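New rooflight panes go in at the old Clallach swimming baths
September 2024

If you've walked past the Clallach baths this week and wondered why half of Mill Street was coned off, that was us. Sorry to anyone who had to go the long way round to the bakery! We've been swapping the big rooflight over the learner pool, and I said I'd write something up for the news page before I forgot it all.

I first went up to look at it in February with Dinesh Dissanayake, on a morning so windy we had to hold on to our hats and our tape measures. The pool manager had rung because the seals had gone on the double glazing and the panes were so foggy inside that the lifeguards had started putting the lights on at lunchtime. One corner was dripping as well, right over the steps where the little ones get in. Someone had been up there before us with a tube of bathroom sealant (you could tell from the colour, a sort of toothpaste white) and had a good go at it, but the water had just found another way in.

So we quoted for the lot: new units, new gaskets, and the pressure plates and caps cleaned up and put back where they were still good. Grenemer made the glass for us, toughened on the outside and laminated on the inside, with a soft coating to keep some of the summer sun out. It was meant to come in one delivery and came in 2, and I won't pretend I was cheerful on the phone that afternoon, but they sorted it and the second lorry was here when they said it would be.

Getting the panes up was the fun part. There's a boiler flue on one side of the building and a very fine old lime tree on the other, and the council would rather lose me than the tree. We ended up with a small tracked crane in the staff car park, lifting over the changing rooms with a vacuum lifter on the hook. Yolotzin Nava ran the lift and had a team of four on the roof, plus me in the car park looking up and getting a stiff neck. There are 12 panes in all and they went in over three days. We lost most of one morning to gusts, which meant a lot of tea and a very long argument about crisps.

Inside, Piątek put up a birdcage scaffold with a boarded deck just under the rooflight, so the pool didn't have to be drained. I'd never worked over a full pool before and I have to say it's a bit odd – it's so warm! The lads on the roof were in woolly hats and anyone who came down to the deck was in a T-shirt within ten minutes, moaning that their safety glasses had steamed up.

The one thing we hadn't planned for was the kerb along the north side. When the old flashing came off, the timber underneath was soft enough to push a screwdriver into. Gemma Ferri from the pool came up the ladder to look, poked it herself, said a word I can't put on the website and agreed the extra there and then. We cut out the bad length, scarfed in new treated timber and dressed new lead over it. It put us back a day, and I'd much sooner that than have it go under a new pane next winter.

Tonantzin Trujillo teaches the Saturday beginners and was first to see it with the scaffold boards up. She says she can see the bottom of the pool from her chair again, and that the echo is different, though I can't hear it myself. The lights are off at lunchtime, anyway.

There's still a bit to do. The inside trims need a second coat, the blinds are coming from Drustilari and won't be fitted until the scaffold has gone, and I've got a handover pack to write with all the cleaning instructions in it (warm water, soft cloth, please no scrapers). The learner pool opens again once Piątek have finished striking the scaffold, and the front desk will have the new class times. The main pool has stayed open all the way through, so the early swimmers have had us clumping about overhead before breakfast and have been very good about it.

The cones on Mill Street come up tonight. If you've got a rooflight that's gone misty, or a drip that moves about every time you seal it, give the office a ring and one of us will come and have a look.
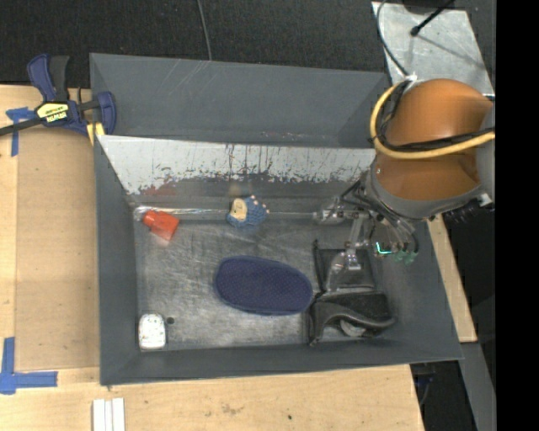 A scuffed grey bin on a wooden table, with a robot arm reaching in.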